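From the Software Bench: Planning Around the Drawer

Summer has settled in at Zorkent, the good parking spots have opened up, and the software bench finally has some news to share. Regular readers will remember that our June item ended with a promise to explain why the planner needed so much attention, and we are happy to make good on that now, with apologies to anyone who was hoping for the picnic recap (it's further down, next to the bike rack notice).

The short version is that we have been teaching Davura, our task planner, to think about furniture. For most of its life Davura treated a table as a box. It knew where the top was, it knew to stay out of the sides, and that was all anyone asked of it. Then we started on the put-away tasks, where a dish on a tabletop has to end up in a drawer, and a box with a lid's worth of knowledge wasn't going to carry us very far. A drawer changes the shape of the world when it opens. Space that was free a moment ago is now full of metal, and space that was solid is suddenly the very place you want to put something.

So each drawer in the model is now its own moving part, with a joint, a limit, and a number for how far out it is. The planner reads that number every time it builds a path, and it rebuilds the collision shapes to match. We were a little nervous about what this would do to planning time, and the first version earned every bit of that worry. It threw away the whole collision map whenever a drawer moved, even by a hair, and took 800 milliseconds to put it back together. After two weeks of patient work on the caching side, the same update takes 55. We brought donuts in that day, and we'd like to thank whoever left us the maple one.

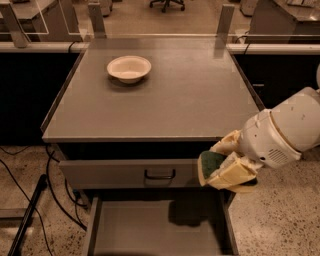
The other big piece has been the question of which drawer is which. When two drawers sit one above the other and the lower one is pulled out, a path that comes straight down from the tabletop is asking for trouble, and a path that swings too wide runs out of reach before it gets anywhere useful. Our old approach was to plan the pick first and then the place, as two separate problems, and hope that the arm finished the first one in a posture that was kind to the second. Very often it didn't, and we'd get a perfectly lovely grasp followed by a long pause and a "no solution" message in the log. Davura now looks at both halves together. It samples a handful of grasps along the rim of the bowl, checks each one against the release pose inside the drawer, and drops the ones that would leave the wrist folded up with nowhere to go.

Perception has had its share of attention too. The drawers and the tabletop are gray on gray, and for a while our segmentation tool, Hikov, was fond of reporting an open drawer as a continuation of the table. Shadows didn't help matters. A dark patch on a drawer floor looks a good deal like an object if you are a network that has mostly been trained on objects, and we spent a long afternoon puzzling over a "cup" that was nothing but the shade of the gripper. We added 568 newly labeled images to the training set, with the shadows left unlabeled on purpose, and Hikov now also compares the color mask against depth before it announces anything. It is still shy around handles, and we are working on that.

One last change that will matter to anybody who runs jobs on our setup: the replay viewer has moved into the Thomas dashboard. You can scrub through a run and see the planned path, the drawer state, and the masks side by side, all on the same clock, and you no longer need to copy log files to your own machine to do it. Runs are kept for 5 days unless you pin them, so please pin the ones you care about - and please unpin them when you're done, as the disk is not as large as we would like.

Next on our list is closing the drawer again afterward, which sounds like the easy half and has a few wrinkles of its own, mostly to do with deciding how hard to push. The bench is open most afternoons if you'd like to come by and talk it over.

Zorkent Software Bench, July 2024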